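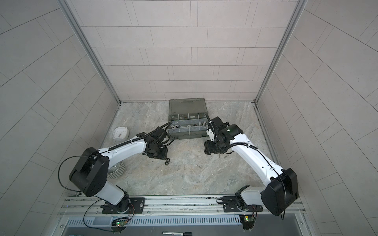

Malgate Book Fair, trade day

Feb 17, 2020

The trade day at Malgate opens at nine and the public are let in at two, so there are five hours in which it is possible to talk to a publisher at normal volume. I arrived at twenty to ten, having misread the bus timetable, and left when the doors closed at six. These notes cover fiction in translation and historical fiction only. I did not go upstairs to crime.

Layout first. The fair has moved from the old corn hall to the exhibition building on Tavorby Road. Fiction is on the ground floor in three rows, lettered A to C, with translated work in row C nearest the loading doors. The catalogue gives 34 fiction publishers. Stand numbers in the printed plan do not match those in the hall beyond C9, and the corrected sheet at the desk had the same fault.

Semaan had the largest list in row C. They publish six translated novels a year and will go to eight from November. Roxana Ríos, who edits the list, took me through the spring titles. The one I had come for is The Salt Ledger, a novel in three voices set in a port town during the last two years of a customs war. It runs to 412 pages in proof. The first voice is a weighing clerk, the second his daughter writing much later, and the third a set of official letters which contradict them both. I read the first 15 pages standing up. The clerk's sections are in the present tense and the daughter's in the past, which makes the dates easy to follow even where the chapters are out of order. There is no family tree and no map. I asked whether one would be added and was told the author had refused both.

Ríos also said that the notes at the back have been cut from the original edition, where they took up 20 pages. Semaan's view is that British readers skip them. I don't, and I suspect other people who read this kind of novel don't either. Publication is in May, paperback only.

Edalska is a smaller firm, working mainly from Baltic and Polish originals. Their stand had four new books and a backlist table at half price. I bought The Surveyor's Winter, which I had borrowed twice from the library and never owned. The new edition has been reset in a larger type and is 30 pages longer as a result; the text is unchanged apart from place names, now given in the forms used at the time of the story. This will confuse anyone who learnt them from the first edition. A short list of equivalents is printed inside the back cover.

The talk at noon was given by Leidy Quintero, on translating novels that contain invented documents: letters, court papers, inventories. It was scheduled for 45 minutes and ran to just over an hour. Her main point was technical. A forged letter in a historical novel has two dates, the one at its head and the one at which the author wrote it, and a translator has to decide which of them governs the vocabulary. She works to the date at the head, and keeps a list of every word she has used with its first recorded appearance in English. For her last book that meant giving up "scientist" and "boycott", the second of which had been in the title of a chapter. She showed two versions of one paragraph side by side on a handout. The earlier draft was easier to read. She said so herself, and kept the later one.

Questions were mostly about pay. One was about dialect, and her answer was that she avoids it — a country speaker in her translations uses shorter sentences and different oaths, and that is all.

After lunch (soup, bread, £6.50, a long queue) I went down row B for historical fiction in English. There were a great many novels with a woman's back on the cover. I took 14 catalogues and have so far read five. The only thing I have marked is a reissue of a 1950s trilogy about a canal company, out of print for as long as I have been looking for it. The first volume is due in the autumn. The other two depend on sales.

Practical notes for anyone going next year. Trade badges have to be applied for three weeks ahead and are not posted. The cloakroom takes coins only. The talks room seats fewer people than the one in the corn hall did, and those standing at the back on Monday could not hear the questions. The number 8 bus stops outside, the 8A does not.

A longer review of The Salt Ledger will follow when I have finished the proof.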